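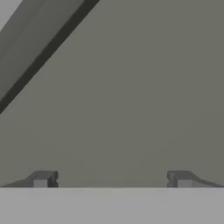 Dark grey bar on a paler background. Computer render.

I want to make the case for figures. Proper figures, I mean, the slow and supposedly boring ones, where you push off from a standstill and try to draw a circle on the ice and then go round again on top of your own line. They gave the sport its name and then the sport got rid of them, and I think every rink in the country should give them an hour a week.

I should say where I'm coming from. I skate at Larkora, the older of the two rinks near me (the other is out at Otusby and has a much better café). I took it up as an adult, I'm 34, and I am never going to be good. I have a waltz jump that looks like somebody stepping over a puddle. So yes, I can hear you thinking, of course she likes the bit with no jumping in it! Fair enough. But hear me out.

On Friday mornings there's an hour at Larkora, before the school groups come in, when the ice has just been done and there are hardly any of us on it. It's called patch, which is what it was always called, and you get your own strip of ice and you stay on it. No music. Our coach, Nektarios Psarras, wanders up and down with his hands behind his back and looks at what you've drawn. He doesn't really watch you skate at all, he looks at the ice afterwards, and he can tell from one line where you dropped your hip and where you panicked.

The first time I did it I was furious for the whole hour. I'd been skating three years by then and I thought I knew how to do an outside edge. I did not. My circle was a sort of potato. When I tried the figure 8, the two halves were so different in size that he asked, quite kindly, whether I'd been aiming at a snowman.

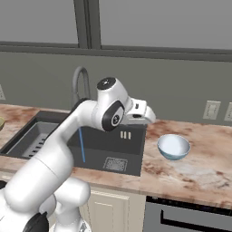 But after a couple of months my spins stopped wandering off across the rink, and I hadn't practised them any more than usual. I'd simply learnt where I was standing on the blade. The teenagers who come to patch (there are four or five, mostly dragged there by a parent to begin with) say the same about their jumps. One of them fell out of every loop she tried last winter, and by May she was landing them with time to look about. I know that isn't proof of anything. Teenagers get better at things anyway. I still think it helped, and so does she.

The argument against figures has always been that they're dull to watch, and I'm not going to pretend otherwise. I once sat through a figures competition at Hendus with a flask of soup and I'd be lying if I said my attention didn't drift. Judges crouching on the ice to peer at a scratch is not going to fill an arena. When they went from the big championships I can see why plenty of people were glad. They were slow, they took up enormous amounts of practice time, and someone could be miles ahead before the audience had seen anything they'd paid to see.

Fine, don't put them on the telly. But being dull to watch is no reason to stop teaching something. Scales are dull to listen to and I don't see piano teachers giving them up.

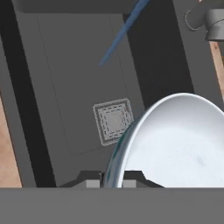 Round white bowl, also a render.

The other argument is money, and that one I take more seriously. An hour of clean ice with a dozen people on it earns less than a disco session with the lights going, and rinks are expensive places to keep cold. Larkora charges us a bit more for patch than for a public session and I'm sure it still doesn't come out even. When the rink asked members last year whether to keep it, 122 people wrote in to say yes, and a good number of those had never been to it! They just liked knowing it was there. I found that rather touching, although I'd like it more if they turned up and paid.

What bothers me is how early we now push children into the air. I hear parents at the barrier talking about doubles before their kid can hold a back edge for the length of a sneeze. The scoring rewards it, so the coaches teach it, so the bodies take the battering. A girl at our rink had done, by her mum's guess, about 1,000 jumps in a month, and then she had a sore hip and did none for a very long time. I'm not a doctor and I won't claim that quiet circles would have saved her hip. I do think she'd have had something to do on the ice that day besides land on it.

And there's the plain pleasure of it, which I've left until now as I find it hard to explain to people who don't skate. You go round, and your edge makes that low ripping sound, and you come back to where you started and look down. Most weeks there are two lines where there should be one, a good hand's width apart. Some weeks, for a few inches, there's one. I've got a medal at home from an adult competition (third, and yes, there were three of us) and I would swap it for a decent loop figure on my left foot.

So if your rink has a dead hour early in the morning, go and ask them. Ask whoever does the timetable, and be nice about it, and take a friend so it looks like demand. My old boots are by a firm called Chang and they're half a size too big, so you certainly don't need fancy kit. You need sharp blades, gloves and something warm to wear, as you'll be moving much more slowly than you're used to and it does get into your knees.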